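Notes for talk, Fumton Library, Dec 20, 2019
Effie Carnegie
"Does anyone need twelve settings of crockery?"

Start with my mother's sideboard. Service for 12, gold rim, used at Christmas and one funeral. Pause. Ask who has one like it at home. Hands up. Ask who has eaten off it since February. (Expect fewer hands.)

Next point – the resale myth. We were all told it would be worth something. I took our set to a dealer in Lundstead. He offered 50 pounds for the lot and didn't want the gravy boat. Don't do the accent.

Where did the idea come from? Wedding lists, mostly, and shops that sold by the set. I'm doubtful when people say families "always" had a best service. Mine didn't. My gran had odd plates and a good tablecloth. 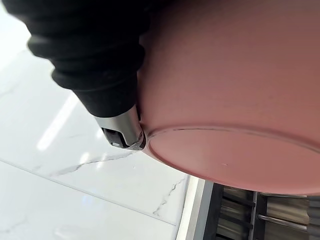 Now the other side, because the opposite fashion bothers me just as much. One bowl for everything, we are told. Soup, salad, pasta, porridge. Nadja Hollenstein gave a talk on this last winter and I enjoyed it, but try serving a roast in a bowl. Gravy at the bottom, potatoes sinking. Her answer was to eat fewer roasts. I was not persuaded.

Read out the Fillavier leaflet, the bit on "mindful tableware". Read it slowly. Let them laugh or not. Then ask what the word mindful is doing there and what it adds to the price.

Chips and cracks – skip if short of time. People bin a plate for one small chip on the rim. I've kept mine under plant pots for years.

What I would keep: plates that stack, bowls that stack, one big dish. What I would let go: soup cups with two handles, anything that lives in tissue paper. Somebody will say "but the grandchildren". Ask whether the grandchildren have been asked. Mine have, and they said no thank you, both of them, very quickly.

Questions. If the man from the antiques fair comes again, let him have two minutes, then move to the back row. Tea after. Return the microphone to the desk.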